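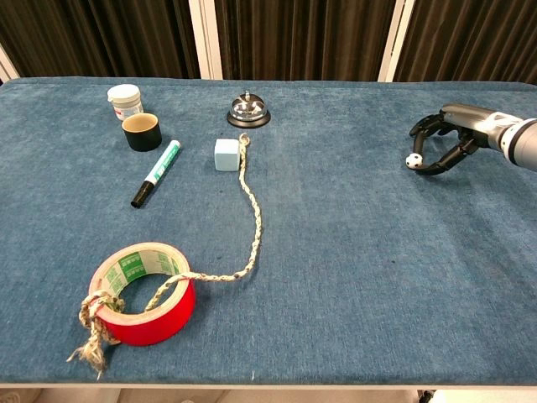

Home | Forums | Workshop & Garage | Knots and Cordage | Search | Log in

Hanging tape rolls on a rope: does anyone really do this long term?

Posted in October by millrace_ed

I keep seeing the same tip passed around. You take a piece of rope, run it through the middle of your tape rolls, tie it off, put a loop in the other end and hang the whole thing on a nail. Supposedly this fixes the tape drawer forever. I tried a version of it on the table this morning with one roll of red tape and a length of braided cream and brown rope, and I'm not sold.

My complaints so far. The rope has a loop at one end, fine. The other end goes through the core and gets knotted around the side of the roll, and now I can't pull tape without undoing the knot. The cut end has also frayed out into a mop. If I have to untie something every time I want six inches of tape, I'd take the drawer.

Talk me into it or out of it.

---

dunnage_kate

You tied it to the roll. The tip is to tie a stopper bigger than the hole, or close the rope into a big ring, so the roll spins free. Of course it doesn't work with a knot cinched around the side.

---

millrace_ed

A stopper bigger than the hole in a tape core? Have you measured one? They're three inches across on the rolls I buy. That's a knot the size of a grapefruit.

---

dunnage_kate

So use a toggle. Piece of dowel tied at the middle. Slips through sideways, sits flat across the hole, takes a second to remove. I've had 5 rolls on one in the garage since spring.

---

oldharbor70

Can we talk about the fray first? That end is going to keep going until you have no rope left. If it's synthetic, melt it. If it's cotton, whip it with thread. Do it before you do anything else with it.

---

pinebluff_r

Or wrap it with tape. He has tape.

---

oldharbor70

Tape on a rope end is what people do when they mean to do it properly later. It slides off, it gets gummy, and then you have a sticky frayed end.

---

pinebluff_r

I have a clothesline with taped ends that is older than my truck. Sorry, but the thread whipping crowd always says this and I've never once had the tape come off. Wrap it tight for about an inch, cut through the middle of the wrap, done.

---

oldharbor70

What kind of tape?

---

pinebluff_r

Electrical. And I'll grant you I wouldn't use packing tape for it.

---

sorrel_bench

I'm with Ed on the main question. I bought one of those ready-made tape hangers, the Junel one with the plastic clip, and it lasted until the first cold night in the garage. The clip snapped and everything hit the floor. Rolls landed on their edges and picked up grit, and now every one of them has a line of dirt down the side. A drawer would have kept them clean.

Also a roll hanging in the open collects sawdust. I don't see people who like this setup mention that. Maybe they don't make sawdust.

---

dunnage_kate

I make plenty of sawdust. I hang mine inside the cabinet door.

---

sorrel_bench

So it's in a cabinet. Which is a drawer with extra steps.

---

wullbridge_tom

The hardware store here in Wullbridge sells precut rope with an eye already in one end for people who want to try this, and I think they're asking too much for what it is. Buy the hank and tie your own loop. A bowline takes no time to learn. I got 70 feet for less than two of their short ones and I still have most of it.

Ed, what are you planning to hang it from? If it's a single nail, the loop will walk off as soon as you yank on the tape. Use a hook with a closed end.

---

millrace_ed

Was going to be a nail. Fine, a hook.

And what does the loop do for me if the rolls are on a ring like Kate says in her first post? Half of you are describing a ring and half are describing a line with a stopper. These are not the same thing.

---

dunnage_kate

Ring if you have two or three rolls and carry them around. Line with a toggle if it stays put on a wall. I should have split that up.

---

toshbox

I run the supply table for the Pasthorpe craft sale and we go through a lot of tape. Tried it on ropes one year. People at the sale won't untie anything and they won't figure out a toggle. They cut the tape where it hangs, leave the end stuck to the roll, and walk off. We went back to standing the rolls on the table with the pens and the labels, and it's been fine.

At home, for one person who knows how the thing works, maybe. For a group, no.

---

pinebluff_r

How is everyone losing the end of the tape? Fold it over on itself. A quarter inch.

---

toshbox

You are welcome to come explain that to 600 people.

---

oldharbor70

Ed, did you whip that end yet?

---

millrace_ed

No. I untied the knot, and the rope held the shape of it, so now it's frayed and kinked. I'll try Kate's toggle with a bit of dowel and give it until the end of the month. If I'm still digging around for tape, it goes back in the drawer and the rope goes in the bucket with the others.

---

sorrel_bench

Put me down for the bucket.

---

wullbridge_tom

Cut the toggle longer than you think. Mine was a hair over the width of the core and it tipped and fell through every time the roll swung. Went up to a 34 cent piece of dowel from the scrap bin, about a hand wide, and it stays.

Back to top | Previous topic | Next topic | Mark forum read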